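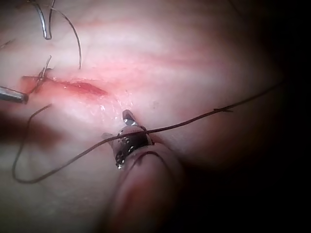
Carrie Whitlow
Skills Lab Manager, Kokberg

Thread, pads and the line items I forgot: planning our robotic suturing bench

I've spent most of the spring inside a spreadsheet, so it's nice to put up some pictures for a change! The bench is the biggest thing our lab has ever tried to budget for, and a few of you at other training centers have asked what goes into a plan like this. I'm no engineer – I order things and try to make the columns add up. The pictures are of suturing, and the notes with them are mostly about money (sorry, that's my job).

First one, at the top: a tied stitch at the end of the cut, and a long dark thread held in the jaws, with plenty of it still lying loose. Thread was the line I got most wrong. My first draft had one pack per session, copied straight from our hand-suturing course, and it wasn't even close to enough. I now carry $3,000 a year for needles and thread together, and I'd love to hear what other labs put down.

Practice pads

The next one has two instruments facing each other over a practice pad, with a knot in place on the incision. Two arms means two sets of everything in the budget, and that includes the instruments on the ends. I priced the arms first and felt quite pleased with myself, and then I opened the quote for the tools that go on them. Please get both quotes before you tell your director a number! I had to go back upstairs with a second one and it was not my favorite afternoon.

We buy pads from Uken in cartons of 50. Shipping is a separate $500 per order whatever the size, so I've moved us to two large orders a year, one in January and one in the summer. You'll need a shelf for that, and the shelf wasn't in my plan either. 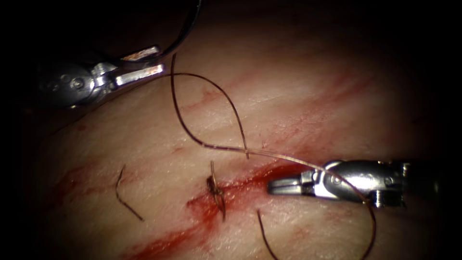
One reader wrote in after my last update to ask whether leasing would have been smarter, as their own lab had leased for a year and handed everything back with no hard feelings. It's a fair point and I did run it. Stisten gave us a lease quote with service folded in, and for a lab that only runs short courses I think I'd take it. We expect to use ours nearly every day, and over five years the purchase came out ahead for us – not by as much as I'd hoped, though.

Last picture, much closer in. The jaw tip is right in the incision, with a bit of the curved needle poking out at the end and those little serrations lower down on the jaw. I look at parts that size and think about replacement cost. Ask the supplier how instrument life is counted, by uses or by months, and get it in writing. Ginting answered that in one email. Another firm took three weeks and sent me a brochure.
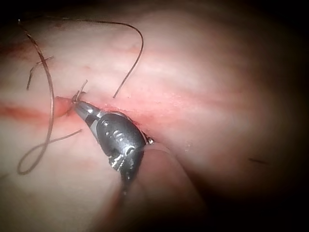

What's still open on my list

Service contract: two quotes in, one to come. I've penciled in $2,000 for the call-outs that a basic contract leaves out.

Lighting: we need to decide if the bench gets its own lamp or shares with the next bay. I'm for its own.

Staff time: still a blank cell. Setup and cleanup both belong in there, and if you have a formula you like, send it over and I'll borrow it shamelessly.

The next update goes up once the third service quote is in.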